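Warkitia Community Clothing Exchange
Minutes of the October meeting of the Management Group
Held in the main hall, 6.30 p.m.

Present: Yurani Cusi (Chair), Wálter Quintero (Stock and Premises), four further members of the Group.
Apologies: one, received in writing.

1. Minutes of the previous meeting
The minutes were approved subject to one correction. Under item 5, "shelving" should read "shelf labels". There were no other matters arising.

2. Winter hats and caps
2.1 Mr Quintero reported that 245 items of headwear had been received since the summer closure, the larger part of them from the Leltance collection point. All had been entered in the stock book. Total stock across every category now stood at 1,266 items.

2.2 Members discussed the sorting of headwear. Caps and knitted hats had until now been put away together, and several users had asked for them to be kept apart. It was noted that caps stored under knitwear tended to lose the shape of the brim.

2.3 The Group agreed that knitted hats and peaked caps would be stored in separate bins with immediate effect. Each item is to be picked up singly, checked inside and out, and placed in its bin with the brim uppermost where there is one. Items requiring washing are to be set aside and are not to go into either bin.

2.4 The Chair asked that the sorting table be kept to one category of goods at a time. The white plastic bin would remain at the back of the table, with the items to be sorted laid in front of it. A navy baseball cap and a maroon knitted beanie would serve as the reference items for the two categories in the stock book.
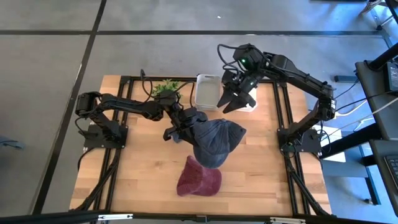
3. Storage bins
3.1 A quotation had been obtained from Rüegg for 16 open-topped bins, to match those already in use. A second quotation, from Ullen, was for bins with lids. Members preferred the open type for the hall and considered that lidded bins would be of use only in the upstairs store.

3.2 Resolved: that the Rüegg quotation be accepted, and that the Ullen quotation be held over until the condition of the upstairs store had been looked at.
Action: Mr Quintero to place the order.

4. Opening hours
The proposal to open one additional evening a month was considered. Two members were in favour of a trial before the new year; others wished to see the autumn attendance figures first. Deferred to the next meeting.
Action: Ms Cusi to circulate the attendance figures.

5. Any other business
5.1 The side door continues to stick. Mr Quintero has written to the landlord.
5.2 It was agreed that unclaimed items left in the cloakroom for more than 2 months would be added to general stock.

The meeting closed at 7.50 p.m. The next meeting will be held in November, at the same time and place.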